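Fliltbridge Neighborhood Tool Library
Minutes of the July meeting
July – posted by Kadri Lill

Search this site Go

Present: Sigita Sepp (chair), Aisyah Jugah, Evanthia Kalogeropoulos, Xinyi Li, Kadri Lill (minutes). Start 6:30 p.m.

1. Lending
Aisyah reported 564 loans since January, and 68 new members! The pressure washer is out every single weekend and the apple press already has a waiting list. Everyone was thrilled. Agreed to buy a second pressure washer if one turns up used for a fair price.

2. Repair evenings
Xinyi wants to add old desktop computers to the fall repair evenings, next to lamps and toasters. She would start with a short talk on what sits where inside the case – memory slots, CPU socket, graphics card – and then let people have a go. Lots of support for this. Limit of 15 people for the first evening. Xinyi to write the sign-up notice.

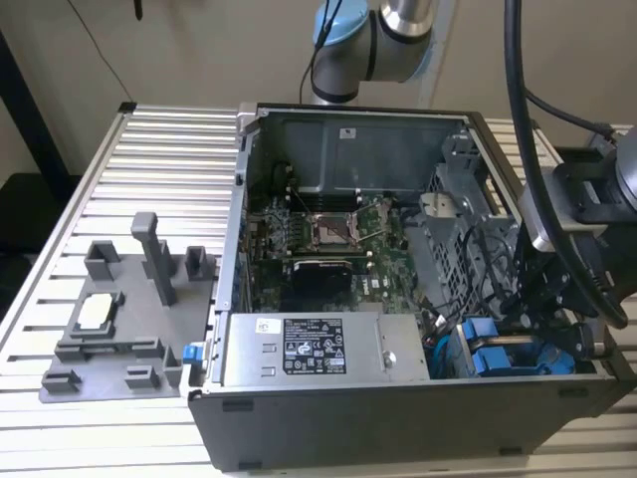
3. Shed roof
Two quotes are in. Kļaviņa can begin in September and would also replace the gutter, so we went with them, all in favor. Sigita to sign. The garden tools will move to Evanthia's garage for the week, and she has kindly offered lunch to anyone who helps carry.

4. Catalog
Long talk about Flirko, the booking program. Evanthia loves the reminder emails (so do the members, late returns are way down). Photos of the hand planes still missing. Kadri to finish them before the next meeting.

5. Street fair
We have the corner table again, hooray. Aisyah will bring the sharpening wheel and Sigita the banner. The saw race for kids is back after 62 children joined in last year. Still need softwood and small gloves.

6. Other business
Xinyi would like to cover drives on the second evening.

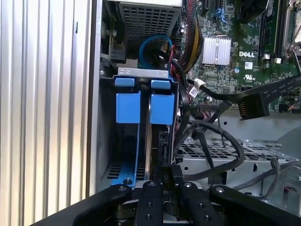
Blue drive carriers inside a Dell desktop

Spare key is now with Aisyah. Closed 8:10 p.m.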